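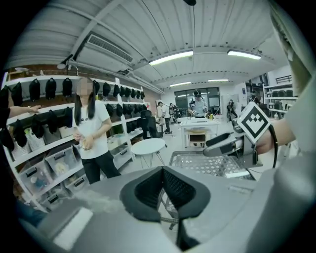 Does the pad guidance cover the grippers people hold, or only the ones bolted to an arm? Both, according to a reader who wrote in from Drilwood in October and had been running the two under one checklist ever since the second edition came out. We liked that checklist so much that a good part of it is now in the third!

Trunder Good Practice Kit for Hand-Held Grippers, edition 3

A bench guide, a wall card and a pack of log sheets for any crew that collects demonstrations or tests grips by hand. It's written for the people holding the tools (not just the safety office), and it's short enough to read over lunch.

What the guide covers

Finger pads. Check the mesh for tears before each shift, and swap pads in pairs, even when only one looks tired. Log the swap. A new pad grips differently, and whoever reads your data in six months will want to know which day it changed.

Markers. Keep them flat, clean and square to the mount. No tape over the print, ever. If a corner lifts, replace the whole marker and recheck your calibration before you pick up anything else.

Cables. Run them along the forearm with enough slack for a full reach. Our favorite page is the one on strain relief, which Orkach's night crew tore apart and rewrote for us, and it's so much better now.

Sharing the floor. Agree on reach zones before you start, call out when you step behind someone, and ask before recording anybody. Blur faces before files leave the building.

Rest. The Shi rule is in here too: put the gripper down when your wrist asks, then log the pause.

In the box

Bench guide, 194 pages, spiral bound so it stays open
Wall card, laminated, both sides printed
Log sheets, pack of 1,000
6 blank marker templates

The kit is a shop-floor companion to your local safety rules and doesn't replace them. Owners of edition 2 can order the log sheets and the wall card separately.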